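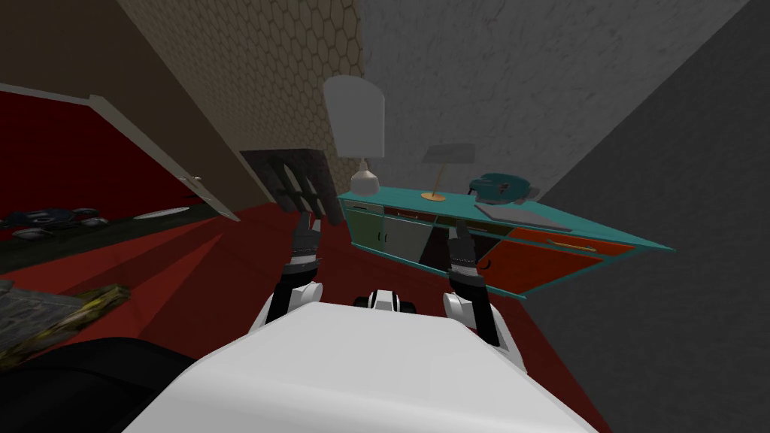
Ticket 1690: grasp scoring disagrees with wrist view
Project: Kotier
Opened: June 19, 2023
Status: open

Summary: the success rate for the Jullia policy changes a lot depending on which grasp check we use. Over 80 simulated episodes the contact check passes 49. The lift check passes far fewer, and we can't report both as the same result.

Steps so far: reran the set with fixed seeds on the Tramham machine. Same totals, so it isn't random placement.

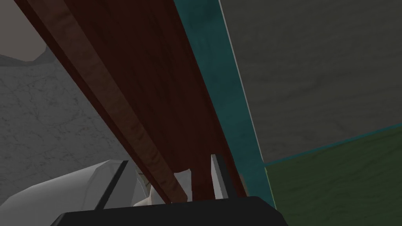

The contact check counts a grasp when both fingers report force at the same time step. It takes no account of what the force comes from. In the wrist view the pale crumpled object sits between the two white fingers, but its top edges also touch the underside of the beam. A finger pressing something against furniture could pass under the present rule – that needs ruling out before we quote a figure.

Changed the rule so that contact must hold for 3 steps with no third body touching the object. Brinkmann scorer rebuilt with this.

Large objects are a separate problem. The lamp shade is much wider than the gap between the fingers, 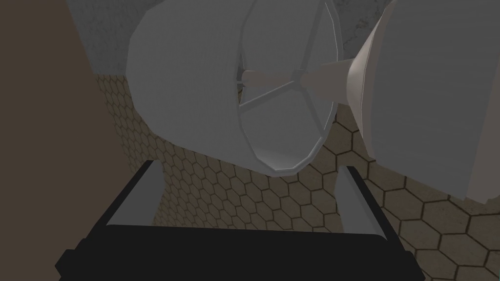

so a two-finger rule may never suit it, and I have left lamps out of the rescored set for now. They will get their own line in the results table.

Next: rescore all 80 from the saved logs, no new runs. Keep the old scorer in the repository until the numbers are compared.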